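How to fold a cloth so it stays folded

Quick one. Had 21 of these to get through before lunch and people kept asking how I do it, so here's the whole method. Works for thin cloths, tea towels, napkins, small scarves. Not great for anything padded.

What you need

A big table. Bigger than you think.
A plain sheet to cover it, pale if you have one. Cream, white, whatever.
The cloth.
The packet or bag it goes into, if it's getting packed.

That's it. No folding board. I bought one from Grulby years ago and it lives behind a door now.

Step 1. Cover the table

Throw the sheet over and pull it flat with your palms, middle first, then out to the corners. Smooth sheet matters more than anything else on this page. A wrinkle underneath shows up as a wrinkle on top, and you'll chase it for ages. If the sheet slides, tuck the far side under or clip it.

Pale sheet, dark cloth — you can find the corners right away. Dark on dark is a misery, especially after 4 pm.

Step 2. Drop and shake

Pick the cloth up by any edge, one good shake, let it land. Don't try to straighten it in the air. Keep the packet on the table but out of the way, past the cloth, so you aren't reaching accross your own work.

Step 3. Find two corners

Only two. Pinch the nearest corner, run your other hand along the hem until you hit the next one. Lift both and lay the cloth back down away from you. Most of the crumple drops out by itself.

Still bunched up? Lift again. Pulling at the middle just makes a new lump somewhere else.

Step 4. Smooth

Flat hand, center to edge. Light. Thin fabric stretches if you lean on it and then nothing lines up in step 5.

Step 5. Fold in half, then half again

Far edge to near edge. Match the corners first, then the hem. Press the crease once. Then left to right. Press again.

For a long narrow packet do thirds the second time. Nurhan Öztürkmen does thirds every time and hers do sit nicer in a drawer, I'll give her that. Takes longer.

Step 6. Pack it

Folded edge goes in first. Open end of the packet toward you, hold it flat, slide the cloth in with your fingers spread. If it snags, take it out and refold, don't stuff it. Push the air out and close.

Cloth still crumpled, packet just behind it, cream sheet down:
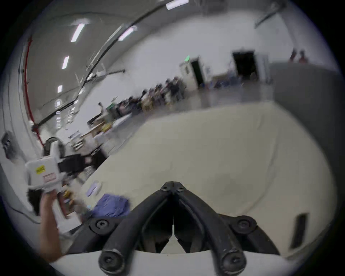

Before step 3. Purple cloth and the small white and lavender package on the covered table.

Problems

Corners don't meet. The cloth isn't square. Lots of them aren't. Match the hem on the side people will see and hide the rest inside.

Creases won't hold. Fabric's too slippery. Press, leave it under a book for 11 minutes or so long as it takes to make tea, try again.

Packet too small. Fold once more before you go looking for a bigger one. Skovik packets run short, the Didbridge ones are deeper.

Static. Damp hands, not wet.

Graciela Iturra wrote in asking about fitted sheets. Different page, coming in July if I get to it.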